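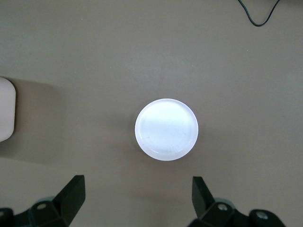 View from the wrist. The tub sits between the fingers, which is as far as I trust it.

Arm thread, August 2021. For those who muted the last one, I don't blame you.

The plan, as sold to me by Wendell Yazzie over a very long lunch: build a tabletop arm in the shared shop at Dunbar, put a small camera on the wrist, teach it to pick up a round white tub and put it down somewhere else. Two weekends, he said. We are well past two weekends.

I should say I'm the one who paid for half the motors, so I get to complain.

The fingers are the third design. The first pair were smooth and flat and the tub shot out sideways like a bar of soap. The second pair held on fine and dented the rim. These have the slanted tips. Wendell likes them a lot. I like them until lunchtime, usually.

Tonight's score: 142 tries since we changed the fingers, 20 clean lifts in a row at one point, and then it drove the left finger straight down into the table. Same tub, same spot, same lights. I wrote "why" in the log and nothing else.

About the lights. Look how washed out the top of that tub is. A white tub under bright overhead light is a rotten thing to ask a cheap camera to find, and I said so in February. Wendell's answer was "it'll learn." Learn what? Half the lid is glare.

The shadow is the other half of it. My theory is that it goes for the tub plus the shadow and ends up a bit to the left. Wendell's theory is that the mount is loose. We tightened every screw on the mount. It still goes left. I'm not saying anything, I'm just writing it down here where he can read it.

Someone asked what we're using to run it. The controller is a Mereo board Wendell had in a drawer. The software is his. The comments in the software are also his and one of them just says "sorry."

Someone else asked why not buy one. I priced the small Ustberg arm. It costs more than my car and I'd still have to sit here and tell it where the tub is.

Laimutė Kütt came by from the wood bench, watched four tries, reached over, picked up the tub and handed it to me. Then she went back to her stool legs. Best review we've had.

To be fair to it (I hate this part): closing on the tub is good now. When it gets to the right place it closes slow and stops when it should. I was sure the cheap motors couldn't do that. I was wrong about the motors and I've told Wendell so, once.

What I don't buy is the talk about "next steps." He wants to do mugs. He wants to do a demo at the Umex open night. With people standing around it, blocking the light, putting their elbows on the table. We haven't even tried it with the tub turned over.

Tomorrow: lamp moved to the other side, same tub, same spot. If it starts missing to the right I'm claiming the shadow theory and Wendell is buying dinner.

He has just replied "and if it doesn't?" Then I check the mount again, Wendell. Go to bed.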